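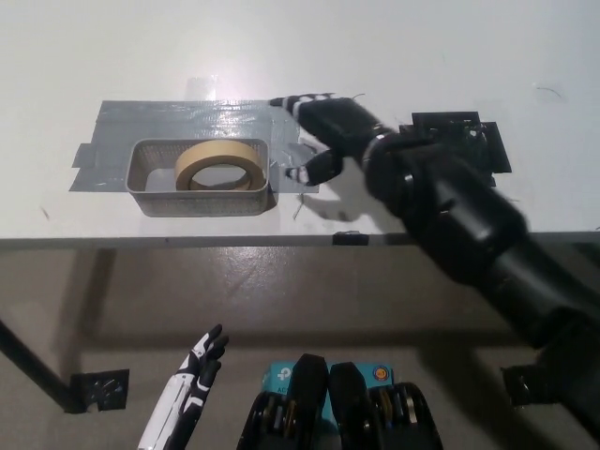

When people picture a safari camp they picture the view from the tent, and very few of them picture the supply day, although the supply day decides what sort of week the guests are going to have. So in this unit we start at the back of the house, with the stores, and we'll work our way around to the guests by the end (I promise we do get to them!). A remote camp can't send somebody to the hardware store when a flysheet tears at dusk, so every small, dull item has to have been thought of long before it's wanted. A roll of masking tape in a little mesh basket is worth more to you out there than a crate of good wine, because you can label a water can with it, mark a guest's bag, or date a jar of something in the kitchen. Keep that in your head as we go on, please, as it comes back in the second half.

Print this page | E-mail this page
Reading time: 2 minutes

Unit 2: Supplying a Small Seasonal Camp

We'll use Tollcombe as our case all the way through. It's a small tented camp that opens in June, 45 miles from the nearest town with a proper market, and most of you will remember it from Lihua Zeng's talk on guest arrivals. The last stretch of road is slow even in good weather, and the truck does the trip once a week. Anything left off the list on loading day waits until the next one, unless a guest transfer happens to have room in the back, and you should never plan on that.

The opening load

The first load of the season is a different animal from the weekly run. It carries the bedding, the lamps, the dry goods, the spare canvas and the radio batteries, and it has to go in before the staff who will unpack it have anywhere comfortable to sleep. Gion Stöckli, who ran the stores at Tollcombe for several seasons, liked to pack it backward — the kitchen last on, so that it came first off, and everybody got a hot supper on the first night. I've always thought that was kind as well as sensible.

Water gets its own trip. The camp tank holds 2,000 gallons, and it should be full before the first guest is collected from the airstrip. Please don't be tempted to share that trip with anything else.

The weekly run

Fresh food, fuel, mail, laundry soap, and whatever the guides have asked for. The guides will ask late. Build this into your timing and be nice about it, as they've been out since before sunrise.

Write the order from the shelves and never from memory. Walk the store with the sheet in your hand, and look at the labels as you go (there's our tape again). A jar with no date on it gets opened, sniffed and argued over, and that is a quarter of an hour you won't get back on loading day.

For next time

Read the Helero chapter on menus for mixed parties, and bring a draft order sheet for one week at Tollcombe with the camp full. Pencil is fine.

Print this page | E-mail this page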